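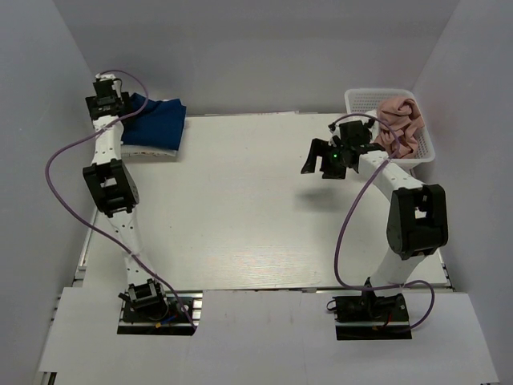

What do you do with a white tabletop once it starts picking up little dark marks?
Wipe it with a damp cloth and a drop of dish soap, dry it right away, and go after whatever's left with a melamine sponge, super gently.

I've had a big matte white board as my work surface since September and wow, do I have opinions now. Mostly good ones!

First thing: matte white is way easier on the eyes than glossy. I had a glossy Randen top before this and every lamp in the room bounced right back at me (I sold it with the legs, no regrets).

Second thing: it shows EVERYTHING. Crumbs, pencil, that gray smudge you get from dragging a mug. I keep one cloth just for the table and it never goes near the stove.

Dark cloths are great for this btw. You can see the dust you picked up, which is weirdly satisfying, and coffee doesn't ruin them. Wash a new one by itself a couple times first though, the dye can come off on white.

Cleaner-wise I tried the Odora spray. Smells amazing, leaves streaks. Back to dish soap for me.

The edges are the annoying part. If your board sits up against a wall, that line where they meet collects grime and goes darker than the rest. Old toothbrush, barely wet, go slow. Took me 14 minutes for the whole back edge.

Someone asked about oil or wax on a faint wood-grain finish. I wouldn't until you know what the surface is! Try it underneath first and leave it overnight.

Next up is the gap along the front, where all the crumbs go to live. Thinking a thin brush, or the skinny Fumico vacuum nozzle if it ever comes back in stock.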